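Home / Interviews / Two fingers, short or long: a bench comparison at Nishad

Bernd Reinholz has spent most of the year closing grippers on things. He runs end-effector testing at Nishad, a small integration shop that fits two-armed robots for light indoor work, and in November his group finished a comparison of two parallel two-finger designs. One is the Dusent, a compact clamp with short, broad jaws. The other is the Zultell, which has long, slender fingers on a narrower body. Both were run on the same arms with the same controller, the Surnarano.

The comparison started with a purchasing question. Nishad had been buying both types and keeping spares for both.

"We wanted to drop one," Reinholz said. "We did not have the data to say which, so we wrote a protocol."

The protocol called for 100 grasps per object per gripper. Each object started in a marked spot on the floor or on a shelf, and an operator drove the arms by teleoperation. A grasp counted if the object was lifted clear, held for the required time, and set down without a regrip. Autonomous grasping was left out on purpose.

"If you put a planner in the loop, you are testing the planner," he said. "With an operator you are testing the operator, but at least he is the same operator on both sides. We alternated the grippers in blocks so that practice would not favor the second one."

The object set came from customer requests: cups, folded towels, power cords, small boxes, a remote control, and a bucket. The bucket turned out to be the most useful item on the list. An empty bucket weighs little, but held by the rim it puts a long lever on the fingers, and small errors in the grasp show up as rotation.

"Most payload figures are quoted with the load centered between the fingers," Reinholz said. "A bucket is never centered. It hangs off to one side and it wants to turn. The spec sheet gives you newtons of closing force. What I want is the torque at which it slips, and that number is usually missing."

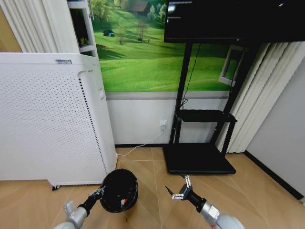
On rim grasps the short jaws were clearly better. The Dusent completed the bucket task in all but a few attempts. The Zultell completed 62 of its 100. Reinholz attributes most of the gap to finger deflection. Long fingers bend outward slightly under load, the contact area shrinks from a patch to a line, and the rim pivots on that line.

"You can see it in the motor current before you see it by eye," he said. "Current rises, position stays the same, and then position drops a little. That drop is the slip. After a while we used it as the failure criterion, since it was more consistent than somebody calling it out."

The ranking reversed on cords, cloth and anything lying flat. The long fingers could get under a cable against a baseboard, where the body of the Dusent touched the wall first. They also blocked less of the view from the head camera. Reinholz considers the second point underrated.

"With the short gripper the wrist is close to the object, and from the head camera the wrist covers what you are trying to grab," he said. "The operators slowed down. They approached, stopped, moved the arm aside to look, and approached again. That costs seconds on every grasp."

A wrist camera would address this, and the group tried one briefly. It helped with the last few centimeters of the approach. It also added a cable across a rotating joint, and the cable had to be rerouted twice. The results were left out of the comparison.

The controller needed more attention than either gripper. As delivered, the Surnarano closed at a fixed speed until it reached a current threshold. That was fine for rigid parts. On thin plastic the finger inertia carried past the threshold and left a dent. Reinholz's group reduced the closing speed over the final part of the stroke and set separate thresholds for each gripper. The retuning added time to each close, and he thinks it was worth it.

"We should have done that before the first block," he said. "We threw out the early data and started over. That is in the report."

Wear was checked separately. Each gripper went through 2,000 open-close cycles on a fixture, with backlash measured before and after. Neither moved enough to matter. The pads were a different story. The Dusent pads rounded off at the leading edge, and after 18 hours of rim grasps they were replaced as a precaution.

As for the purchasing question, Nishad still stocks both. The current recommendation is a mixed pair, with short jaws on the arm that holds and long fingers on the arm that reaches. Reinholz does not regard it as settled. Mixed pairs mean two sets of spares, two calibration files, and a robot that cannot swap hands when an object is on the wrong side.

The next round will repeat the rim grasps with a stiffer finger for the Zultell, machined in-house. The drawings are done, and the parts are waiting for time on the mill.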